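To: emton-homes list
Subject: Re: Sealing old floorboards before winter

> We took up the carpet in the back bedroom in April and found the
> original boards. They are sound but the gaps let in a dreadful
> draught and the finish is patchy. Is it worth filling the gaps, and
> do we have to sand the lot first? Menditz quoted us 700 for the one
> room, which seems steep.

We did our two upstairs rooms ourselves, so I can tell you what we did and what I would change. The price you were given included sanding, filling and three coats of oil. I would ask for it broken down, as the filling on its own is slow work but cheap in materials.

Go round the room first with every nail punched below the surface. It took me an evening per room and saved a good many sanding sheets. Any board that rocks when you stand on it should be screwed to the joist now, before filler goes anywhere near it. Check for pipes. Ours ran just under the boards by the radiator. 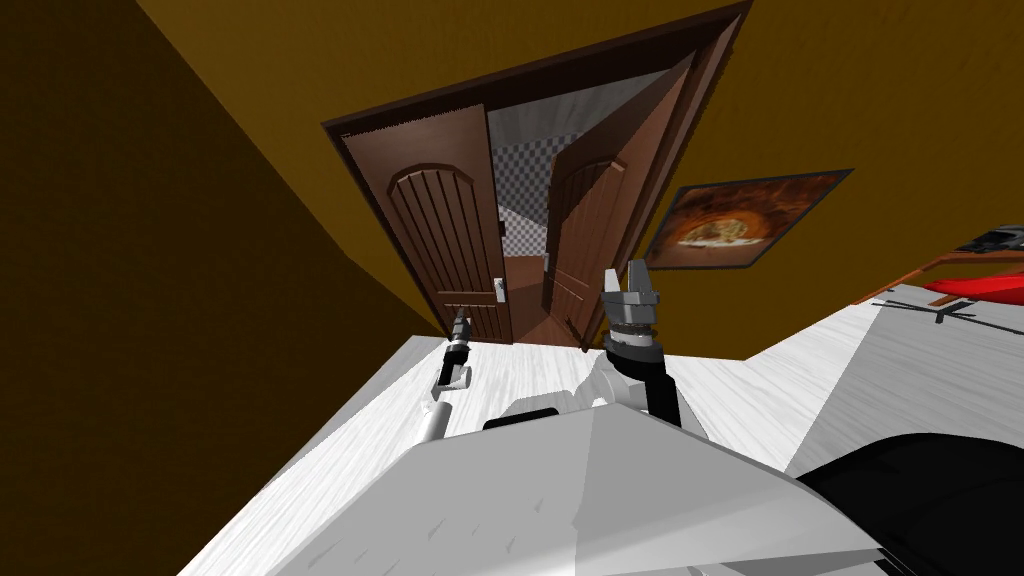
Draughts come up at the edges more than between the boards, at least in our house. I had filled half the middle of the first room before I held a strip of tissue along the skirting and saw where the air was coming from. Do the same at the doorway, like the one in the first picture, where boards often stop short and the gap is hidden by a threshold strip. Lift the strip, pack the gap with cord, and put it back with a thin bead of sealant -- not too much, or you will never get it up again.

For the gaps between boards I used pine slivers, glued on one side only so the boards can still move. Papier mache and sawdust mixes crack within a year. The rubbery strip you push in with a roller is quicker and can be pulled out later, but it leaves a dark line. I used Prallska strip in the second room and can't say I notice the lines now.

As for sanding, it depends on how much of the old look you want to keep. If you like the specks, streaks and scuffs that follow the grain, wash the boards, rub them down by hand and oil them. A drum sander takes all that away. Edges need a separate sander and a lot of patience.

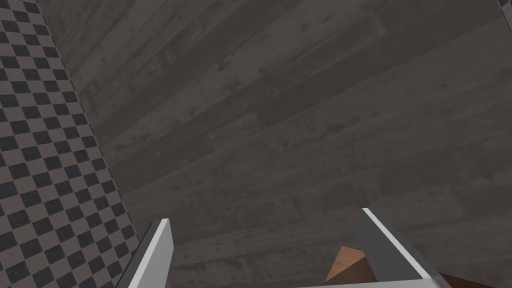

Drying times

Ignore what it says on the tin if the room is cold. Our first coat stayed tacky for 2 days with the windows shut. Leave the door open and keep the oil thin.

Used oily rags should be laid flat outside to dry, never balled up in a bin.

I still have the nail punch and half a roll of cord if you want to borrow them.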